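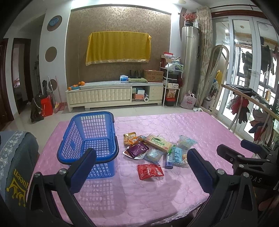
Reference > Household > Storage > Snack basket

Snack basket

April 2026 – Household reference desk, Korkitz

A snack basket is an open container used in the home to hold individually wrapped foods such as crackers, wafers and candy. It is usually kept on a dining table, a sideboard or a shelf, and is emptied and refilled as packages are eaten or bought.

Construction

Most are molded plastic with openings in the walls, which save material and let crumbs fall through. Shopping-style baskets with a carrying handle are also used. The Wudska pattern, a common household size, holds 4 liters and has a hinged handle. The larger Staniforth pattern holds 12 liters and is meant for unopened bags.

Loading

Packages are normally turned out onto the table before the basket is filled. Flat, stiff packs of wafers or crackers go in first, against the walls. Small packets follow, and air-filled bags go on top – their contents break under weight. A table covering with a quilted surface keeps foil packets from sliding during sorting, although its seams collect crumbs. Tilting the basket toward the pile shortens the reach but limits how much it holds before it is stood upright.

Sorting

Households sort by type, by date or by color of wrapper. The Vurnamix guide to pantry storage recommends sorting by date, with the oldest packages uppermost, and limits a single basket to 200 grams of chocolate in warm rooms. Mixed baskets, in which sweet and salted items are combined, are usual where guests are served from the same container.

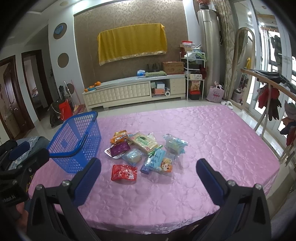

Staniforth objects to the date rule, saying that soft bags end up at the bottom whenever they happen to be the newest, and that a second basket for bags is the better answer. Later editions of the guide allow either method.

See also: Bread basket; Pantry; Table linen

Contact | Copyright Korkitz Reference | Back to top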